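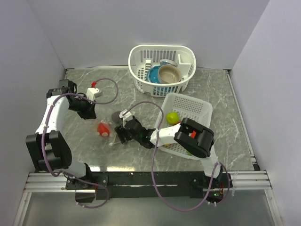
Every October we get the same messages from parents and first-years wanting to know what the Hisel robotics club does, and most of them have already watched a video of a robot cooking dinner. Please put the video out of your mind. Our teams spend a term on kitchen chores, meaning things like getting a bowl into a dish basket or an apple into a tray, with two arms sharing one counter. It is slow work and a good deal of it is tedious. If you're still reading, the answers below should cover the rest.

## Is this the same as the Granetti Cup?

No. The Granetti Cup is the competition, and the club is what you do for months beforehand. You can be a member and never enter. A few of our better programmers have never entered, and I can't say they missed much.

## Do the robots work on their own?

Sometimes. For most of first term a student is driving them. You drive the arms through a task, the movements are recorded, and the recordings are used to train a program that tries to do the same thing. Whether it has "learned" anything is an argument we have every year. Last year's best entry managed a bowl quite well and then fell to pieces when the bowl was a different colour. Put that next to any brochure that uses the word "intelligent", including the school's.

## How many recordings does a task need?

More than you'd like. Last year's teams handed in:

| Team | Task | Recordings kept |
|---|---|---|
| Pornatora | fruit into tray | 377 |
| Mahmoud | dishes into basket | 784 |

Mahmoud House had twice the data and finished lower. We don't know why. The team has a theory about lighting, and it may be right, but they came up with it after the results were posted.

## What does it cost?

The fee is $151 for the year. It covers consumables, the lab key deposit and your share of replacement cables. It doesn't cover travel to the Cup, and we won't pretend we know what that will be before the host school is announced.

## Does my kid need to know how to code?

Not to join. They'll need to by the end of second term, or they'll be stuck on tidying and labelling while everyone else has the fun. We run a catch-up session at lunch on Fridays. It's optional, and the people who need it most tend to skip it.

## Will this help with university applications?

Maybe a little. We've never seen any proof, and we'd be wary of any club that claims to have some. Join if you like fixing things.

## Why household objects? Aren't blocks easier?

Blocks are easier – that's the trouble with them. We used foam cubes for two years and had very nice success rates that meant nothing once we tried a plate. A scalloped rim or a bit of crinkly plastic is a fairer test.

## How is the Cup scored?

Ten attempts per task, with objects moved between attempts by a judge. Partial marks are given for a clean pick-up even if the object is dropped later. We think the partial marks are too generous and have said so in writing. For now, the rules stand.

## Can I bring my own objects?

Yes, if they won't break and you don't need them back soon. Nothing made of glass and no knives. Label anything you care about.

## When can we visit?

The lab is room 1441, and it's open to visitors at lunch on Fridays during term. Ask before you touch anything, and keep your hands off the counter while the arms are powered. If you come expecting speed, bring a sandwich.

*Page last checked 12 July 2019.*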